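A Visit to Windix: How Two Owners Wrote Their Own Exit

Our business owners' group spent a September morning at Windix, a company with 47 employees and two shareholders. The purpose was to hear how the firm drew up its buy-sell agreement. Kipchumba Mugo, one of the two owners, had offered to go through it with us clause by clause, leaving out only the price.

We met at reception at half past nine. After coffee we were taken through the building for twenty minutes and then sat down in a meeting room on the first floor, where we stayed until lunch.

Windix was founded by Mugo and Caroline Mwakalinga. They put in equal money and took 1,000 shares each. For the first six years there was no shareholders' agreement of any kind. The company had the standard articles that came with the incorporation pack, and neither owner had read them closely. Mwakalinga said they had discussed the subject twice, both times in the car, and had dropped it both times.

What changed their minds was a dispute at one of their suppliers, Virico. The two owners there fell out over whether to take on a large lease. Each held half the votes, there was no casting vote, and for most of a year no decision of any size could be made. Windix had orders waiting throughout. Mugo said he went home, got out his own articles and found that he and Mwakalinga would have been stuck in the same way.

They went to a solicitor, Faith Lema, who also spoke to us. She asked them to write separate answers to the same questions before she would draft anything. What happens if one of you dies? If one of you is ill for a year? If one of you divorces, or wants to sell to a stranger, or simply stops coming in? The answers did not match. On illness, Mugo had written that the other owner should buy the shares after six months. Mwakalinga had written two years. They settled on twelve months, with salary paid for the first six.

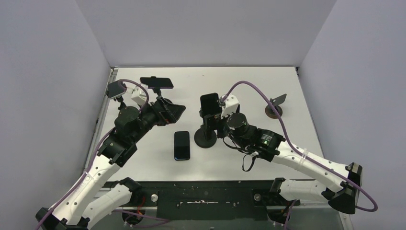
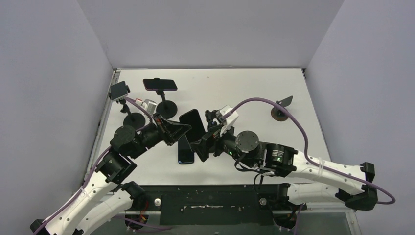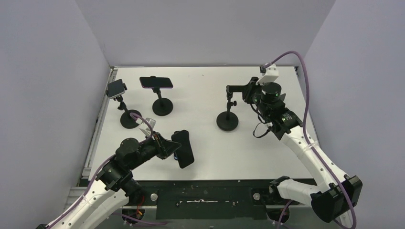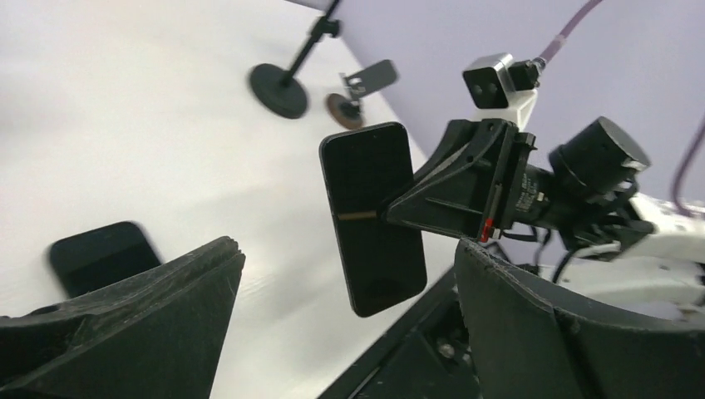 The valuation clause took the longest to agree, and it took up most of our morning too. Lema's first draft used a fixed formula, a multiple of average profit over three years. Mwakalinga objected that the profit figure was easy to push up or down in the short term by whoever was running the company. The second draft left everything to an independent accountant, and Mugo objected to the cost. The final version has the two owners sign a valuation once a year at the accounts meeting. If they have not signed one in the past eighteen months, an accountant is appointed and the company pays. Lema pointed out that the clause says nothing useful about equipment unless there is a proper list of it, and that small items are the ones people argue over. Robot arms, phone stands and the smartphones themselves should each be on the asset register, she said, with a note of whether the company or one of the owners bought them. At Windix the register is now 3,743 lines long and is attached to the valuation each year.

Deadlock was the next item. The agreement sets out three steps. The owners must first meet in person within fourteen days. If that fails, they go to a mediator named in the agreement, with a deputy named in case the first is unavailable. If mediation fails, either owner may offer to buy the other out at a stated price per share, and the other must either accept or buy at the same price.

Zawadi Lyimo, from our group, asked whether that last step was fair when one owner has more cash than the other. Lema agreed that it can be unfair. The richer party can name a low price knowing the other cannot raise the money. The Windix agreement deals with this in two ways. The price cannot be lower than the last signed valuation, and the buyer may pay in instalments over four years, with the shares held as security. She would not recommend the clause to owners whose means are very far apart.

We also covered insurance. Each owner has life and critical illness cover, written so that the money goes to the surviving owner to pay for the shares. Mwakalinga said the cover had not been reviewed for three years when they last looked, and by then it was well short of the valuation. They now check it at the same meeting.

Mwajuma Mfinanga asked what it had all cost. Mugo would not give the figure but said it was less than they spend on vans in a quarter. The drafting took five months, and he thought two of those were their own fault for not replying to letters.

Lunch was sandwiches in the same room. Several of us stayed on to compare notes, and it emerged that at least three businesses round the table had equal owners and nothing in writing. Lema left copies of her question sheet, and I have spares for any member who could not come.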